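Jimora table notes: README

Hi! If you've landed in this folder, you probably want to know what Jimora is. It's my running set of notes and clips on small tabletop chores, the putting-out and putting-away kind, all done on one wood-grain table with a striped mat. I started it in September and it now has 108 clips in it (I was aiming for 500, ha). Version 2 is the one you want. Version 1 had the folders named by day and I couldn't find a thing.

The table gets a mat on the right side, held with a little clip at the front. Stripes on one part, fine gray and white checks on the other. I love that mat, and yes, I know a busy pattern makes small stuff harder to spot.

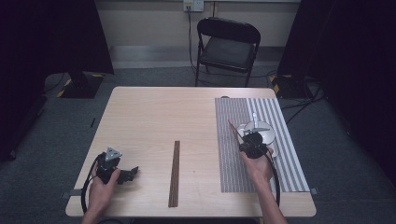

Folders go by chore: setting out, lining up, clearing, wiping, and "misc", which is where I put everything I was too tired to sort on a Monday night. Each one has a notes.txt with what I was trying to do and whether I gave up partway. Please read those before you mail me about a clip that stops early!

If you want to set up something like it at home, any pale table will do. Wipe it first, clip the mat down before you put anything on it, and leave yourself some open wood to work on. I used to cover the whole top and kept running out of room. 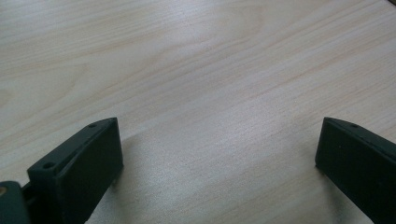

Known problems: the lighting is uneven, and glare on the wood washes out the grain in places. 5 clips in "clearing" have the wrong chore name in their notes, and I'll fix those when I get to them. The Vunham and Adico subfolders are just my old sorting schemes, so skip them. Onyshchenko is the backup copy, same contents, older README.

Use it for whatever you like. If you re-sort misc, please send me your version, I'd be so happy to never open that folder again.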